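Lighting a big workshop with a corrugated ceiling – what would you do?

Forum: Home & Building > Lighting

Posted by dellmont_dabbler
4 replies hidden, 3 shown

So we just took over a big open unit on the Dellmont side of town (moved in back in April) and I'm losing my mind a little over the lights. It's one long room with a high white ceiling, the corrugated kind, with the beams left exposed and painted white too. In the daytime it's lovely. Come evening, the far end is fine and the part where we do our bench work feels patchy, with shadows right where my hands are.

What we have now is a mix that I guess built up over the years. Long fluorescent tubes, a few round fittings, and one black lamp somebody hung off a beam. I got a quote of $785 to swap the tubes for LED ones and it doesn't include moving anything. Is that worth doing first, or should I be moving the fixtures before I spend money on new tubes? Also, does anybody have luck hanging stuff from beams without drilling? The landlord is nice but not THAT nice.

----

beamsandbolts
Member, 116 posts

Move first, tubes second. I did it the other way around in my old shop and ended up with really bright light in exactly the wrong places!

Stand at your bench after dark, hold your hand out flat over your work and see where the shadow goes. If it falls toward you, the light is behind the thing you're working on and that's pretty comfortable. If your own head and shoulders are making the shadow, the fixture is behind you and needs to come forward, or you need to turn the bench, which is free. I turned mine and canceled half of my shopping list.

For hanging without drilling, look up beam clamps. They grip the flange of a steel beam and you tighten a bolt, and then you hang chain or a hook from that. Check what your beams are made of before you buy any, they're no good on a boxed-in one. And don't hang anything off the corrugated sheet itself, please. Ask the landlord about the clamps too, mine wanted it in an email.

Ours is a big white-ceilinged place as well, and we kept the mix of fittings.
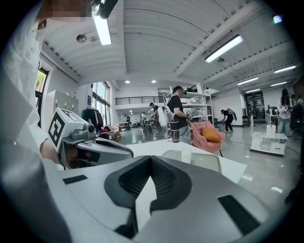 Tubes and round lights under our white beams.

The white ceiling does a lot of the work for you, by the way. If yours is getting dingy, wash it before you do anything else (long-handled mop, old clothes, goggles).

----

irnow_al
New member, 12 posts

just get the LEDs, old tubes buzz and drive me nuts

----

quietcorner
Member

I'd get a second quote, mostly because you should know if that price means new tubes in the old fittings or whole new fittings. Those are two very different jobs. Some LED tubes run off the old ballast and some need it bypassed, and for the bypass kind I'd want an electrician. I tried to figure it out from the box once and gave up.

Also think about color! We bought cool white for the whole room and it felt like a dentist's office. Went back to a neutral white over the benches and something warmer by the door where people sit and have coffee, and everybody stopped complaining. Buy one or two and live with them for a week first.

If you end up keeping the fluorescents a while, write down the tube size that's printed on the end. I drove 13 miles back to the store for that.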